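Winter Jackets: Folding and Storage Gallery
Posted August 9, 2019 by Brittany Petrenko

Quilted jackets are folded flat on a bed before they go into the cupboard. A bed gives enough width to lay out both sleeves and sits at a workable height. The method suits synthetic or down fill. Notes on bag sizes are by Uldis Laur.

1. Dark teal puffer on a checked sheet. Stitched channels set the fold lines; creasing across a baffle shifts the fill.

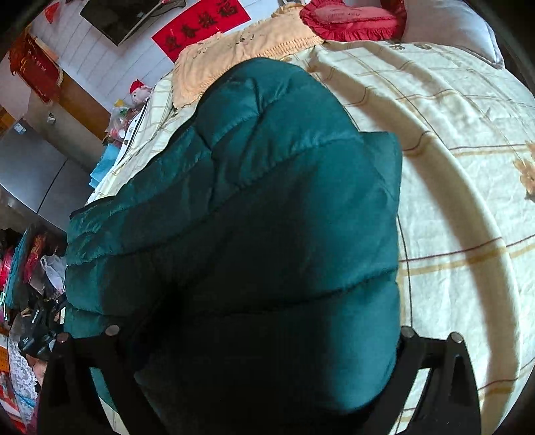
Zips are closed to the collar before folding, and pockets are emptied. Sleeves go across the body one at a time, cuffs towards the opposite hip. The finished bundle should weigh the same as the label states, less the hood if it is detachable. Ours came to 358 grams on the kitchen scale.

2. Same colour, hem end. The elastic along the edge stays relaxed in storage, as stretched elastic loses its recovery over a season.

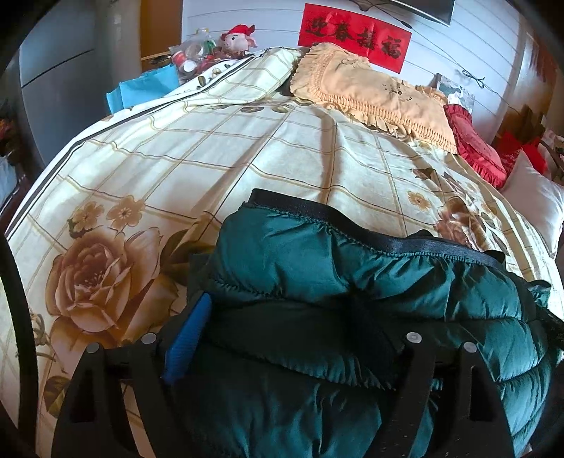
Can a puffer jacket be kept in a vacuum bag?
Short periods are fine, up to 31 days. For anything longer, use a breathable cotton bag and leave the fill room to loft.

Storage bags: Skosine, medium, pack of 4. Next gallery in September: doonas and blankets.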